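当前位置：首页 > 社区 > 街坊消息

老楼洗衣房七月起改时段 晚上十点后停机

本站消息 Velberg小区老楼的公共洗衣房，七月开始换一套用法。晚上十点以后不再开机，早上六点开门，比原来晚一个钟头。通知前天贴在了各单元门口，贴得有点歪，三单元那张当天就被雨打湿，字糊了一半，昨天下午又补了一张。

改时段的原因，通知上写得很短：噪音，还有水压。

噪音这事吵了一个春天。洗衣房在一层最东头，正上方住的几户，夜里听得见脱水的声音，嗡嗡的，一阵一阵。有人把床挪到了另一间屋。也有人去敲过门，敲完了，里面的人说还剩八分钟，等等吧。等完八分钟，下一个人又进来了。

水压是另一回事。老楼的管子是早年铺的，晚高峰时候，洗衣房几台机器一起进水，五层六层的淋浴就变细，热水器跟着熄火。六层一位住户说，头上打着泡沫，水没了，站那儿等，这种事一个月能碰上好几回。

物业方面的说法是，管子要换，但不是今年。今年先错峰。

具体怎么错：

早上六点到九点，照常开，不用预约。
上午九点到下午五点，照常开，大件（被子、床单、窗帘）请尽量放在这一段。
下午五点到晚上八点，只开一半机器，另一半断电，机器上会挂牌子。
晚上八点到十点，全开。十点整断电，洗到一半的也断，衣服第二天早上再取。

最后一条争议最大。在楼下议论的时候，好几个人都问，断了电门打得开吗？答复是打得开，滚筒里的水会先排掉，排完门锁才松。但是衣服得在里面闷一夜，夏天闷一夜是什么味儿，大家都晓得。所以建议九点以后就别再放新的一桶了，快洗除外。快洗一桶三十来分钟，来得及。

价钱没有动。投币口这次一并拆掉，改成刷卡，卡用的是Gridura的门禁卡，就是进单元门的那张，不用另办。卡里要先充钱，充值的机子在物业办公室门口，只收整十的。原来手里还攒着硬币的，去办公室可以换成卡里的余额，七月底之前都行，过期怎么办，通知没说，记者问了一句，答复是"到时候再看"。

老人这边意见多一些。有几位说眼睛不好，刷卡那个屏字太小，绿的红的也分不清。办公室讲，头两个星期每天下午三点到五点有人在洗衣房守着，不会刷的可以问。两个星期够不够，也有人嘀咕。还有人提出来，能不能留一台投币的，靠门口那台就行。没有同意，说是两套系统一起用，帐不好对。

再说机器。现在用的这批是Pellegrini牌，进场好几年了，修过不少次。根据贴在墙上的登记本，上半年报修69次，漏水的多，其次是门封圈发霉、卡住不转。住户报修写得都很急，有一条只写了三个字：又坏了。下面另一个人的笔迹，跟了一句：还是那台。

还是那台，说的是靠窗那台。这次要换掉，新的还没到，位子先空着。

烘干的问题也有人提。洗衣房里只有两台烘干机，阴天排队排到走廊。楼顶晾台倒是大，去年铁架子锈断了一根，锁了，一直锁到现在。Plendelell物业公司（就是今年春天接手的那家）答应七月中旬把晾台的架子焊好重新开放，钥匙放一层信箱旁边，谁用谁登记。晾台开了，烘干机的队应该能短一点。能短多少，看天气。

另外，走廊里不准再拉绳子。消防来看过一次，说得很明确，二层三层楼道口那几根当场就剪了。有人的床单掉在地上，不太高兴，这个也可以理解。

顺带几句洗衣房里的规矩，老问题了，通知背面印着，估计没几个人翻过来看：

洗完十五分钟内取走。超过时间，后面的人可以帮忙拿出来，放进公用筐，不能放地上，也不能放机器顶上。
公用筐是公用的，别拿回家。上半年少了好几个，希望还回来，不追究。
染过色的、新买的深色衣服，头一回请在家里用盆过一遍水。五月份有一桶白校服洗成了粉的，为这个两家到现在见面不说话。
宠物垫子不要进公用机器。毛堵过滤网，堵了就漏，漏了就是上面那个登记本。
洗衣液别倒太多。一瓶盖足够，倒多了泡沫溢出来，地滑，四月份有人在那儿摔过。

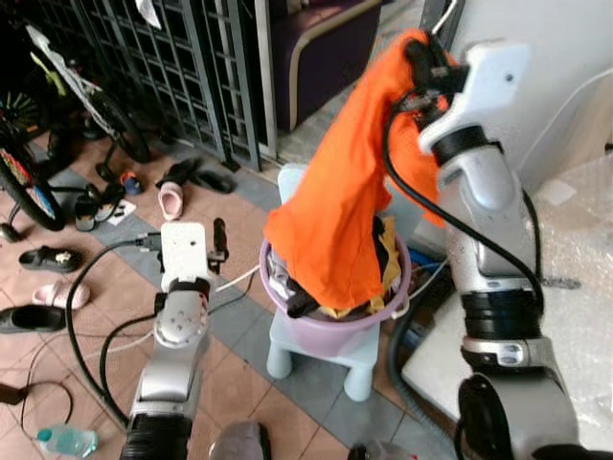

过滤网以后每周清一次，定在早上开门之前，不占用大家时间。以前说是一个月一次，实际上隔多久清的，登记本上没有记，空着好几页。这回物业说要签字，谁清的谁签。

投票的事也交代一下。改时段这个方案六月初征求过意见，发出去的纸条一共874张，新楼老楼都发了，收回来多少没有公布。有住户认为新楼家家自己有洗衣机，不该一起投，老楼的事老楼定。也有人说水管是连着的，老楼用水新楼也受影响，怎么不能投。两边都有道理，吵到最后也没吵出个结果，方案还是按原样贴出来了。

上夜班的几户最为难。有一位在面包房做工，下午出门，半夜才回来，以前都是回来顺手洗一桶，边洗边在旁边椅子上眯一会儿。现在不行了，只能早上六点起来洗，等于觉断成两截。她问能不能给夜班的人单独开一台，放在最西头，离楼上卧室远。这个提议记下来了，办公室说先试一个月，八月初再开一次会，到时候一起讨论。会在哪儿开还没定，多半还是车棚旁边那间活动室，椅子不够的话自带凳子。

附近要是实在赶不上时间，出小区南门往右，过了菜场有一家自助洗衣店，通宵的。贵一点，大桶贵得更多。菜场这几天在修路，推车不好走，绕北边那条巷子，路灯坏了一盏，晚上去的留神脚下。

几个大家常问的，一起写在这里：

停水那天洗衣房开不开？不开。停水通知会提前一天贴。
小孩能不能自己去洗？十二岁以下要大人陪着。
卡丢了余额还在不在？在，去办公室挂失，余额转到新卡，工本费另收，收多少办公室门口有写。
能不能在里面洗鞋？不能。鞋有鞋刷和水池，水池在洗衣房门外左手边，龙头拧紧，滴水声音楼上也听得到。
丢了袜子去哪找？门后面挂着一个袋子，单只的都在里面，月底清掉。

充值机这两天偶尔吐钞，纸币要展平了再放。物业说已经报修，修好之前可以到窗口人工充，窗口中午十二点到一点半休息。

报修和提意见，写在洗衣房门口的本子上就行，字请写清楚点，留门牌号。着急的直接去办公室，别在群里喊，群里消息太多，看不过来。

（本站社区组）

更正：本文早先一版把晚间断电时间写成九点，应为十点，已改。

相关阅读
老楼电梯年检下周完成，期间走楼梯
菜场南侧修路，公交站临时北移
活动室暑期开放时间
旧衣回收箱挪至车棚东侧

上一篇：车棚充电桩试运行，夜间仍有跳闸
下一篇：小区南门快递柜扩容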